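Preguntas frecuentes sobre el cuidado de los muebles Ramier

Esta página la mantiene Solange Lemaire, del taller Walteo. El español no es mi primera lengua, así que pido disculpas si alguna frase suena un poco extraña. Si algo no se entiende, escríbame y lo corrijo.

¿Con qué acabado salen las mesas del taller?
Las mesas de la serie Ramier se entregan con 3 manos de aceite duro Entili, incoloro. Las sillas y los bancos llevan dos. Antes de junio usábamos otro aceite, un poco más amarillo, y por este motivo una mesa antigua y un banco nuevo pueden no tener el mismo tono.

¿Cuánto tiempo debo esperar para usar la mesa?
Se puede comer en ella desde el primer día. Para los líquidos es mejor tener paciencia: el aceite tarda unos 43 días en endurecer por completo. Durante este periodo no deje vasos mojados encima y no ponga mantel de plástico. Un mantel de algodón no molesta.

¿Cómo se limpia cada día?
Con un paño ligeramente húmedo y después con otro seco, siempre en la dirección de la veta. Una vez al mes puede añadir al agua un poco de jabón neutro. No use vinagre, amoniaco ni las esponjas con cara verde, que dejan rayas muy finas. Estas rayas casi no se notan al principio, pero retienen la suciedad.

¿Cuándo tengo que volver a aceitar?
Haga la prueba de la gota. Ponga una gota de agua sobre la parte más usada y espere diez minutos. Si la gota queda redonda, no hace falta nada. Si se aplana y la madera se oscurece debajo, ha llegado el momento.
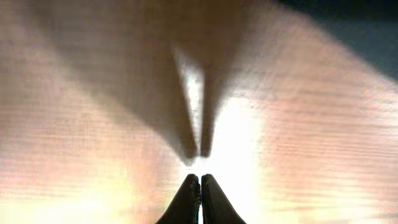 En una casa con niños esto suele ocurrir una vez al año, y en una mesa de despacho bastante menos. Para aceitar, lije primero a mano con grano fino, quite bien el polvo y extienda muy poca cantidad con un trapo sin pelusa. Pasados quince minutos retire todo lo que la madera no ha absorbido. El error más frecuente es dejar demasiado aceite, porque entonces la superficie queda pegajosa durante semanas.

Importante: los trapos con aceite pueden arder solos. Extiéndalos al aire libre hasta que estén rígidos, o métalos en un bote con agua, y solamente después tírelos.

¿Qué hago con un cerco de vaso?
Si el cerco es blanco, muchas veces desaparece solo en dos o tres días. Si es negro, la humedad ha reaccionado con la madera y hay que lijar la zona. En este caso mándenos primero una fotografía con luz natural.

Mi mesa tiene una grieta pequeña en el extremo. ¿Es un defecto?
Normalmente no. La madera maciza se mueve con las estaciones y una grieta del grosor de un cabello se cierra a menudo en otoño. Si puede introducir en ella una tarjeta, escríbanos.

¿Venden el aceite por separado?
Sí, en lata pequeña y en lata de 1.000 ml. La pequeña basta para una mesa de comedor. Una vez abierta, guárdela boca abajo y bien cerrada.

¿Sirven estos consejos para la serie Rurnirard?
No. Los muebles Rurnirard están barnizados y el aceite no penetra en ellos. Se limpian igual, pero cuando el barniz se daña es necesario traerlos al taller. Para pedir cita, indique el número que está grabado debajo del tablero.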